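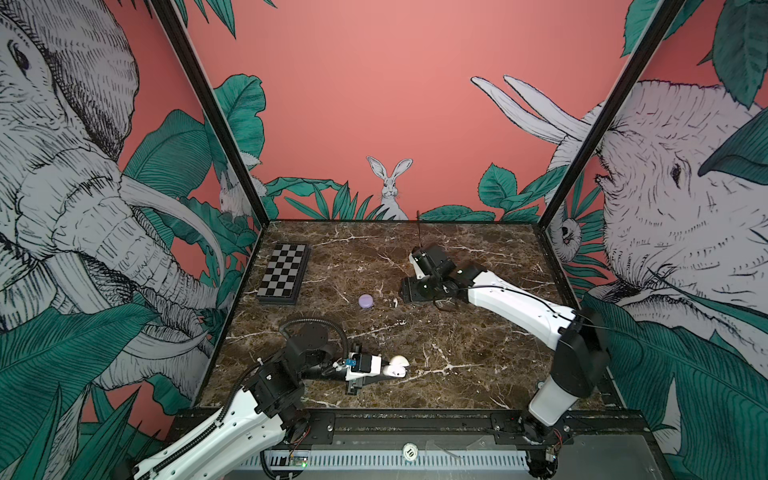

Åsmund Strömberg told me to skip the talks at the Skinora open day and go straight upstairs to the printed walls, before the groups from the buses got there. He had been in December and said you could hardly turn around by noon.

I took his advice and was glad of it. We drove up from Flitton the night before and stayed at a motel near the Carnusberg exit, so we were at the gate when it opened. Parking is on the grass behind the loading docks and costs 20 dollars, cash or card. Admission is free if you register ahead. If you don't, there is a second line on the left, and it was the longer one when we came back out.

Skinora has been in the Carnusberg building since 2000. Before that it was a dairy, and the ground floor still slopes toward the old drains. The company makes printed wall coverings and sells stone tops cut by a yard in Rutherford, and once a year they open the print floor, the sample rooms and the cutting shed to anyone who wants to look. We are redoing a small dining room and have been arguing over it for most of a year, so that was our reason for going.

Upstairs

The sample rooms are up one flight, with an elevator by the restrooms. They are mostly small, with no windows in the inner ones, and each has one wall pattern and one surface in it so you can see the two together.

The one I liked best was the salmon-pink mural. The print has big sketched animals on it, with teal-green tropical leaves in between, and it covers three sides around a brown marble tabletop. I had seen this pattern online and thought it was for a nursery. Next to brown stone it looks a lot more grown up. The marble has white and tan veining, and the tan is what ties it to the pink. My husband walked in, said "no," and then stayed longer than I did.

I also liked that the tabletop had ordinary things on it. Most showrooms give you a bowl of fake lemons. There was a folded chessboard lying a little crooked, black and light gray squares with a dark gray frame, and a small round lavender thing that I took for a macaron from where I stood. Gray held up well on the brown. The lavender surprised me - I would never have put it with that stone, and I have since looked at napkins in that color. Something as tiny as a white earbud is also easy to spot on this marble, and I can't say that for the speckled granite in our kitchen, where I lose earrings.

The other rooms were more mixed. A dark blue one with herons was handsome but made the ceiling feel low. A yellow stripe was fine. There was a forest print in gray that had a visible seam next to the light switch, and I asked about it. The answer was that the panels in that room had been hung for an earlier event and moved, and that a new set would be matched on site. I would still ask to see a seam before paying anyone.

The print floor

You go down the back stairs to get to this part. Closed shoes are required and they do check. They turned one woman away in sandals and she had to go back to her car.

The printing itself is slow to watch. A roll goes in at one end and the pattern comes out in a wide band, and a person stands at the table and looks for flaws under a lamp. The catalog has 400 patterns, and the mural types can be scaled to the height of your wall. That matters with large animals. On a low wall you may lose the heads, and the young man at the table said customers forget this all the time. He had a strip with a giraffe that stopped at the shoulders. It was going in the scrap bin and a boy in the group ahead of us asked for it and got it.

Scrap is sold by the door, rolled and tied with string. The rolls are short, good for lining drawers or covering books. I bought two, both leaf patterns.

We asked about cleaning. For the coated paper they say a damp cloth and plain dish soap, no spray with bleach. The uncoated kind should only be dusted. Ours would be in a dining room with a six-year-old in it, so coated.

The cutting shed

This was loud, and they hand out foam ear plugs. The slabs stand on edge in racks and are tagged with the name of the quarry and the lot. A man from the Rutherford yard showed how they lay a paper outline over the slab to decide which part of the veining ends up in the top. I didn't know you could ask for that. You can, and you can be there for it, but you have to book the time yourself.

Two slabs with the same name can look quite different. The brown ones in the rack ran from nearly plain to heavily marked. If you fall for a particular table upstairs, take the tag number down with you and compare. We forgot and had to climb back up.

Sealing came up too. He recommended once a year for a dining table and wiping up wine and lemon juice right away. My husband asked what happens if you don't. "It marks," the man said.

Food and getting around

There is a coffee cart in the yard and a tent with sandwiches. The egg salad was good and the coffee was weak. Seating is on benches, in full sun, so bring a hat. The restrooms upstairs were cleaner than the portable ones outside.

Strollers are fine upstairs and not allowed on the print floor or in the shed. We saw parents taking turns. The whole visit took us most of the morning, and we spent the longest in the sample rooms. If you are more interested in stone than in walls, go to the shed first, as the demonstrations stop at lunch.

What we came home with

Samples of the pink mural and the blue herons, the two scrap rolls, and a price sheet for the brown marble. Samples are free up to a letter-size piece. A larger one costs 20 dollars and comes off your order if you place one. The pink piece is now taped up beside the dining room window. It looks stronger in the evening than it does in the morning, and we're leaving it there another couple of weeks before deciding. The stone will have to wait until the floor is done.

Last updated: July 5, 2026

This site uses cookies to remember your settings. By continuing to browse you agree to their use. Accept | Manage preferences

Contact | Privacy | All text and photos copyright of the author | Back to top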